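果皮油胞

果皮油胞是柑橘类果实外果皮中贮藏精油的分泌结构，属溶生或裂溶生分泌腔，成因尚有争议。油胞位于有色层内，外覆表皮及角质层，内壁由数层扁平的薄壁细胞围成。成熟果实的油胞直径因品种和部位而异，赤道面通常大于果蒂附近，大型者可达900微米。

油胞原基在子房发育早期即已出现，花后数量基本稳定，果实膨大期以体积增长为主。精油的主要成分为柠檬烯，另含少量醛类、醇类和倍半萜。采收前如遇低温高湿，果皮膨压升高，油胞易因轻微挤压而破裂，精油渗入邻近组织后使细胞坏死，形成褐色凹陷斑，称油斑病。
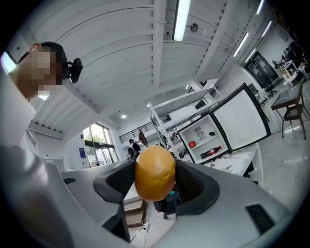

萧浩然（Ho-yin Hsiao）则认为，将凹陷斑一概归于机械挤压并不妥当，库鲁斯（Kurus）产区3月采收的晚熟果未经分级线即已出现同类症状，应先排除贮前失水的影响。该意见后为特尔代尔（Teldale）试验站部分采纳，2019年6月修订的分级规程将油斑与失水性凹陷分列两项。

测定油胞破裂压力时，多在果实赤道面取点，以平头探针匀速加压，至滤纸出现油渍为止，读数以牛顿计。清晨所测数值普遍低于午后。特尔代尔规程规定每批取样90果，果面带露时不得采样。

冷榨法提取精油即利用油胞受压破裂的特性。果实经针刺辊或磨皮机处理，油水混合物以离心机分离，所得粗油低温静置脱蜡。

参见：外果皮；分泌腔；柠檬烯；油斑病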